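Surnel shop notebook
July 27, 2024
Cables, hoses, floor

Carried over from the last entry: the floor along the long wall still needs patching before the Drellora sealer goes down. The tub is on the bottom shelf by the sink, unopened. The label says the concrete has to be clean and dry and free of oil, and at the moment it is none of those near the drain. Sealer waits until September.

Spent the morning on the cable bins. All the signal cable was in with the power leads again. Pulled everything out onto the big bench and sorted by connector first, then by length. Length turned out to be the slow part. Most of the short leads have no tag, so each one had to be laid against the tape on the bench edge. Anything with a cracked jacket went in the scrap box. Anything with a good jacket and a bad end went in the repair tray, which is now full, and somebody with better eyes than me should take the soldering.

New bin order, left to right when you face the rack:

Power, long
Power, short
Signal, shielded
Signal, plain
Network
Odd ends and adapters

Please put the odd ends in the last bin even if you think they belong in one of the others. I would sooner dig through one bin than six.

Ties: we are out of the wide hook-and-loop kind and low on the narrow ones. I used the last of the wide ones on the long power leads. Plastic zip ties are fine for fixed runs but please don't use them on anything that gets moved. I cut off a handful today and two of the cables underneath had a groove worn in the jacket. Both scrapped.

Hoses next. The Sistden hose we got in spring is stiffer than the old stock. It holds a wide curve fine but it does not want to take a tight one, and if you force it the wall flattens on the inside of the bend. Tried a short offcut over the edge of the bench and could see the flat spot stay after I let go. Warmed the next offcut in the sink with hot water and that one bent more easily, but it had crept most of the way back to straight by lunch. So no gain there.

What works is giving it more length than looks right. Cut generous, let it find its own arc, and clamp only at the ends. A clamp at the top of the arc makes it pull sideways on the fitting. The old notebook says to clamp every hose in the middle. That was for the old hose. I have crossed it out and put a page reference to this entry. 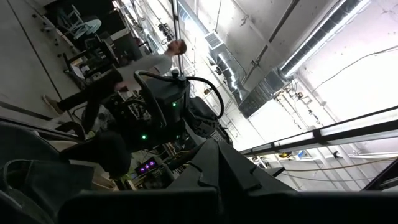
Black hoses and thin cables, gray concrete floor behind.

On cable color: we had a talk some time back about going all black so that things look neater. I am against it. A light-colored cable can be followed with your eye through a dark bundle, and a black one has to be followed with your fingers. For new runs I would like the signal side in anything but black. We have most of a reel of light gray and part of a reel of blue. Use those up first.

Tags. Parri is the label template we settled on -- the file is on the shop computer, in the same folder as the bin labels. I fixed the margin so the last character no longer gets clipped. Next free number is 2055. Put the tag at both ends, a hand's width back from the connector, with the text reading toward the connector. If the tape won't stick, wipe the jacket with alcohol and let it dry before you try again. The flags made by folding the tape over on itself hold better than a single wrap on thin cable, so use flags on anything thinner than a pencil.

I tagged the shielded signal bin all the way through and got partway into the network one. The ones I did have the new tag only. Old paper tags came off and went in the trash. If you find a cable with a paper tag it has not been checked.

Lighting. Bright enough overhead, no complaint there, but the light comes straight down and leaves it dark under the benches and low down in general. Dropped a small washer and it took longer to find than the job it was for. A clip lamp on the lower rail would do it. There used to be one in the paint corner. Could not find it today.

Wood and cardboard. The pile of offcuts has crept out from the wall again. Rule proposal: wood shorter than a forearm goes in the burn box unless it has a name and a purpose written on it. Cardboard gets flattened the same day. We do need some of it for packing and for kneeling on, so keep the large clean sheets, upright behind the rack. I did one trip to the recycling and there is another trip's worth left.

Floor, again. Swept the length of the shop and mopped from the door to the drain. The mop head is finished. There is a dark patch by the drain that does not lift with the degreaser at the weak mix. Tried it at 3 caps to the bucket and let it stand, and it came up a little. Will try again with a stiff brush and mark the patch in chalk so we can see whether it shrinks. Hairline crack next to it is the same length as the pencil marks from last winter, so I am leaving it alone.

To buy:
Wide hook-and-loop ties, 2 rolls
Label tape, black on white, 3 cartridges
Mop head
Stiff floor brush
Clip lamp, if the old one stays lost

To do:
Finish tags in the network bin
Empty the repair tray
Second cardboard trip
Move the Drellora tub off the floor shelf before it gets splashed
Check the clamps on the spring hoses and take off any that sit mid-arc

Broom is back on its hook. Dustpan is drying by the sink.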